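Home | Tickets | Facilities | Stores | Search

Ticket 2870: Party table stock, bags splitting and items left out
Logged by Wumpini Issahaku, December 10, 2025
Site: Astoncombe, ground floor
Status: Open, waiting on supplier

Problem as reported: the clear bags from Vekumell split along the side seam when the red and white pieces go in. Packing stopped part way through and the stock was left on the table. The evening group needs that table, so the job can't sit there.

First check. I tried one bag by hand with nothing in it and the seam held. With one piece inside it held until I folded the top over, then it opened at the corner. Tried a second bag and got the same result. The corner of the outline is what catches. Turning the piece so the corner faces the opening helps a bit but makes the bag hard to close.

Second check. Went through the October order on the Fiadzo stock sheet. We had asked for the 90 micron bags and the delivery note says the same, but the ones in the packet feel much thinner than the last lot. I have no gauge here to measure them. Emailed Vekumell with the order number and asked them to confirm what was sent.
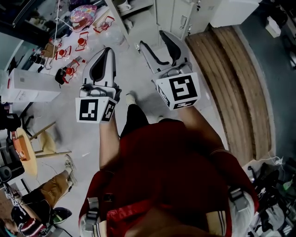 Page last changed: December 10, 2025, 15:40, W. Issahaku

The table has the red and white pieces spread over it, with the shiny pink and blue package behind them and a crumpled clear bag to the right. The white box with the red printing is on the floor under the table.

Workaround until we hear back:
- Use the Rurnon bags from the store cupboard. They are wider and the corner goes in without pulling. There is one packet of 15 left.
- Keep the shiny package away from the corners of the pieces.
- Take the cup off the table before packing.
- Anything not bagged goes in a lidded crate on the second shelf, with a note of the ticket number.

Tried the Rurnon bags on 2 pieces. Both closed with the tie and the seams held when I lifted them by the top.

Still to do: reply from Vekumell, order more Rurnon bags if they won't replace the others, clear the table before the evening group. Please add to this ticket and don't open a new one.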